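2025년 4월 16일
글: 노동과 자동화 과목 담당

6강. 수건 한 장을 개는 데 필요한 회의의 수

지난 시간에는 컨베이어 벨트를 다뤘고, 많은 분이 졸았다. 이번 시간은 옷 개기다. 집에서 아무도 월급을 주지 않는 일이지만 세탁 공장에서는 누군가 하루 종일 서서 한다. 사례로 쓸 곳은 린넨과 작업복을 빌려주고 빨아 주는 업체 롤스카(Rolska)이고, 이곳의 자동화 사업 이름은 트릴라리(Trillari)다. 사업 이름을 누가 지었는지는 사내에서도 의견이 갈린다.

6.1 작업대 위의 일
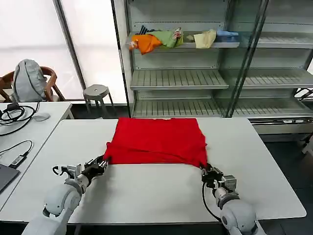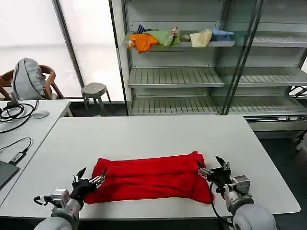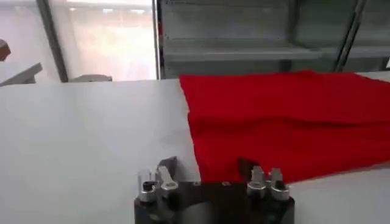
세 장 모두 흰 작업대와 빨간 천이다.

개기 반에서 오래 일한 분에게 이 작업을 어떻게 보느냐고 물었더니, 자기는 천을 볼 때 눈보다 손이 먼저 간다고, 모서리를 찾는 게 일의 절반인데 그걸 설명해 보라고 하니까 갑자기 손이 말을 안 듣더라고 했다. 설명하려고 천천히 개다가 그날 물량을 못 맞췄고, 물량을 못 맞춘 사유를 적는 칸에는 '설명'이라고 썼다고 한다. 그 칸은 반려되었다.

이 대답을 길게 옮긴 까닭이 있다. 이번 강의의 핵심어인 암묵지가 전부 들어 있다. 교재 정의보다 낫고, 시험 답안에 인용해도 감점하지 않겠다.

6.2 왜 하필 천인가

자동차 문짝은 어제도 문짝이고 내일도 문짝이다. 같은 자리에 놓으면 같은 모양으로 놓여 있다. 천은 그렇지 않다. 집을 때마다 모양이 바뀌고, 놓으면 또 바뀐다. 단단한 부품을 다루던 공정에서 통하던 방법, 그러니까 위치를 정해 두고 정해진 길로 팔을 움직이는 방법이 여기서는 잘 먹히지 않는다.

작업을 잘게 나누면 다음과 같다.

- 더미에서 한 장만 떼어 낸다. (두 장이 같이 올라오는 일이 흔하다.)
- 모서리를 찾는다.
- 펴고, 주름을 민다.
- 접는다.
- 규격에 맞는지 보고 쌓는다.
- 얼룩이나 해진 곳이 있으면 따로 뺀다.

마지막 항목에 밑줄을 그어 두기 바란다. 롤스카의 직무 기술서에는 이 항목이 없다. 십 년 넘게 다들 해 온 일인데 문서에는 '개기 및 적재'라고만 적혀 있다. 트릴라리의 첫 견적은 그 문서를 보고 나왔다. 견적에 없는 일은 기계가 하지 않으니, 해진 수건이 아주 반듯하게 접혀서 고객에게 갈 뻔했다.

6.3 숫자 몇 개

도입 전 개기 반의 인원은 11명이었다. 한 사람이 한 근무조에 맡은 목표는 534장이고, 품목은 수건과 작업복 상의가 섞여 있었다. 회사가 현장 설명회에서 나눠 준 자료에는 2000이라는 숫자가 큼직하게 실려 있었는데, 단위를 묻는 질문이 나오자 발표자가 자료를 넘겨 보더니 추후 안내하겠다고 했다. 지난 11월의 일이다. 안내는 오지 않았다.

그러니 숫자를 받으면 먼저 세 가지를 확인한다. 단위가 무엇인가. 누가 옆에 서 있는 상태에서 잰 숫자인가. 멈춘 시간은 뺐는가 넣었는가. 두 번째를 특히 많이 놓친다. 자동화 설비의 처리량이라고 적힌 값에는 옆에서 천을 골라 올려 주고 걸린 것을 풀어 주는 사람의 노동이 섞여 있는 경우가 많고, 그 사람은 대개 표에 나오지 않는다.

6.4 사람의 일은 어디로 옮겨 가는가

'일자리가 사라지는가'라는 질문은 신문이 좋아하고, 이 과목은 조금 덜 좋아한다. 한 직무 안에 여러 과업이 있고, 그중 어떤 것은 빠져나가고 어떤 것은 새로 붙는다. 롤스카의 경우를 과업 단위로 보면 이렇다.

줄어든 과업: 크기가 고른 수건의 반복 접기. 어깨와 손목이 가장 아프다고 하던 일이니, 이 부분은 현장에서도 반기는 사람이 많았다. 인정할 것은 인정하고 넘어가자.

남은 과업: 소매가 달린 것, 단추가 달린 것, 주머니에서 볼펜이 나오는 것. 정확히 말하면 어려운 것만 남았다. 예전에는 까다로운 작업복 사이사이에 수건이 끼어 있어서 머리를 쉴 수 있었는데, 이제 쉬운 것은 기계가 가져가고 사람 앞에는 까다로운 것이 줄을 선다. 목표 장수를 조정하자는 요구가 나온 것도 이때부터다.

새로 붙은 과업: 시연, 감시, 예외 처리, 보고. 시연은 사람이 접는 법을 보여 주고 기록하는 일이다. 감시는 말 그대로 보고 있는 일인데, 해 본 사람은 알겠지만 접는 것보다 졸리다. 보고는 멈춤이 생길 때마다 화면에서 원인을 고르는 일이며, 선택지 목록에 '기타'가 있어서 통계의 상당 부분이 기타다.

이 새 과업들을 어느 직급의 일로 볼지가 임금 협의의 쟁점이 되었다. 회사 측 초안은 시연을 '통상 업무 중 수행'으로 분류했다. 손의 숙련을 기록으로 넘기는 일이 통상 업무인지, 별도의 기여로 보아 수당을 줘야 하는지. 둘째 과제의 주제이므로 여기서 답을 주지는 않는다.

6.5 비교 사례: 그룰라벡과 시나가

그룰라벡(Grullaveck)은 같은 업종이고 규모도 비슷하지만 순서가 달랐다. 설비를 고르기 전에 현장 사람들이 직무 기술서를 다시 썼다. 그 문서가 222쪽이 되었고, 경영진은 읽지 않았으며, 설비 업체는 읽었다. 그 덕에 얼룩 선별은 처음부터 사람의 과업으로 명시되었고 그에 맞는 조명과 의자도 예산에 들어갔다. 의자 높이를 두고 따로 다툰 이야기는 읽기 자료 뒤쪽에 있는데 생각보다 재미있다.

시나가(Sinaga)는 시험 도입을 했다가 접었다. 옷이 아니라 사업을. 공식 사유는 '시장 환경의 변화'이고, 현장에서 들은 사유는 품목이 너무 자주 바뀐다는 것이었다. 철수한 뒤 예전 반으로 돌아간 사람들이 시연에 쓴 시간을 어떻게 인정받았는지는 자료가 없다. 찾은 분은 연구실로 가져오면 가산점을 드린다.

세 곳을 나란히 놓고 기술 수준의 차이만 적어 내는 답안이 해마다 나온다. 의사 결정의 순서를 보라. 누가 문서를 썼고, 언제 물어봤고, 물어본 다음에 무엇이 바뀌었는지를 적어야 한다.

6.6 토의

가. 롤스카의 직무 기술서에 빠진 과업처럼, 여러분이 해 본 일에서 문서에는 없지만 다들 하던 일을 적어 온다. 카페 아르바이트를 한 분들은 분량 제한을 지킬 것.

나. '설명'이라고 쓴 사유는 왜 반려되었는가. 반려한 사람의 처지에서도 한 문단을 쓴다.

다. 처리량 표에 사람의 보조 노동을 표시하는 양식을 만들어 본다. 손으로 그려도 된다.

6.7 과제와 공지

둘째 과제는 A4 석 장 이내다. 표지는 쪽수에 넣지 않으며, 표지를 석 장 만들어도 점수에 영향이 없다. 과제 본문에서 현장 직원의 말을 인용할 때는 신원이 드러날 만한 정보를 빼야 한다. 롤스카 현장 견학은 안전화가 필수이고 치수는 조교 메일로 미리 보낸다. 다음 시간은 7강 교대제이며, 읽기 자료의 둘째 꼭지까지 읽어 온다.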